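Looking after quilted cloths: washing, drying and folding

By Sharada Rodrigues
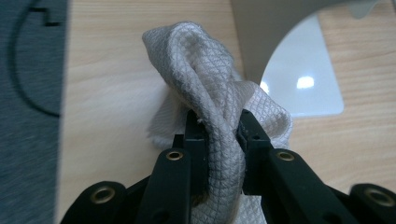

LEDURO, May

Print this page | E-mail this page

A white quilted cloth earns its place in a kitchen. The stitching holds the layers together and the little raised diamonds give it some grip on a plate or a worktop. It also holds on to grease and crumbs more than a flat tea towel does, and it creases in its own way if it is left in a bundle. Most of the questions I get are on washing and folding, so I have put the answers on one page.

Before washing

Shake the cloth out of doors. Crumbs sit in the stitched lines, and a soft brush run along the diagonals gets most of them out. Run the brush one way, then the other.

Treat stains before the cloth goes in the machine. For tea, soak it in cool water with a spoonful of bicarbonate of soda for an hour. For grease, rub in a drop of washing-up liquid with your fingertips and leave it for ten minutes. Don't scrub with anything stiff, as the stitching will fray long before the cloth wears out.

Washing

Check the label first. If there isn't one, 40 degrees is safe for most cotton. Wash whites with whites. I leave out fabric softener altogether as it makes the cloth slow to soak up water.

Don't pack the drum. A quilted cloth rolls itself up when it is squashed in with sheets, and the inside of the roll comes out with the soap still in it. If you find one twisted, open it out and give it another rinse.

Drying

Pull the cloth square while it is damp. Take two opposite corners and tug, then do the other two. Smooth the grid with the flat of your hand so that the diamonds look even from end to end. Peg it along one short side. A tumble dryer on low is fine, but take it out slightly damp and finish it over a rail.

Iron on the back only, on a medium setting, and press down and lift. Sliding the iron pushes the layers along and leaves puckers at the seams.

Folding

Lay the cloth flat on a clear table with the better side down. Fold it in half lengthways, smooth it from the middle outwards, then fold in half again the other way. Stop there if the drawer allows it. Each extra fold puts a thick ridge in the middle and that is where the cloth goes thin first.

For a shallow drawer, fold lengthways into three and roll it loosely. Stand the rolls on end. Change the fold every few washes so that the crease does not always fall in the same place.

When it is past saving

Cut the good part into squares, 2 from each cloth if it is a small one, and zigzag round the edges. They make decent pads for standing pans on a shelf without scratching.

Comments (3)

Achterberg: Mine went yellow in the airing cupboard. Any cure?

Sharada Rodrigues: Try an overnight soak in oxygen bleach, if the label allows it, and a dry day on the line. Old yellowing may not shift completely.

pomo696: Been sliding the iron for years and wondered where the puckers came from. Will try pressing.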